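Moving off spreadsheets, is R worth it or just learn Python?

fekum_fan
I do the stock reports for a small clothing resale shop in Gradstead. Our sheet is up to 2,150 rows and takes forever to open. My friend Nadja swears by R, my brother says Python. I've never coded anything! Which one hurts less?
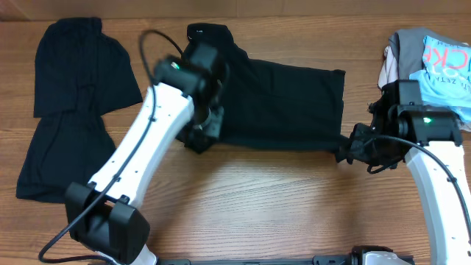
Black piece at the far left, more clothes on the table

dskinner
R, easy. Read in the CSV, group by category, make a chart, done. I had my first plot in 30 minutes and I'm no programmer.

Eder_D
Gotta disagree with Davina. R is nice until you want to do anything besides stats. Then you're stuck gluing things together, and the error messages are awful. 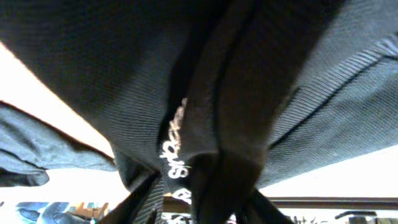

Python's aren't great either, I'll give you that, but you can search any of them and find an answer.

dskinner
Same with R?? I've been asking dumb questions for years and people are lovely about it.

murali_k
Do you need to share the reports with anyone? At Wirkholm we had 37 scripts in R and only 2 people who could fix them.

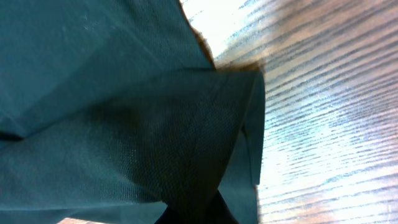 We ended up moving most of it to Python, and that took until December. The charts stayed in R (they look better, sorry Damian).

Eder_D
They do not look better lol

fekum_fan
Only my boss sees them, and she just wants the totals by size and color. I installed R last night and got the file loaded, but all my dates came in as text.

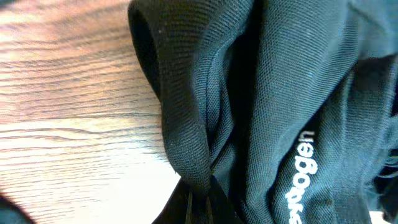

I tried as.Date and now the whole column says NA. What did I break?

dskinner
Nothing! You have to tell it the format, try as.Date(x, format = "%m/%d/%Y") and load the file again first.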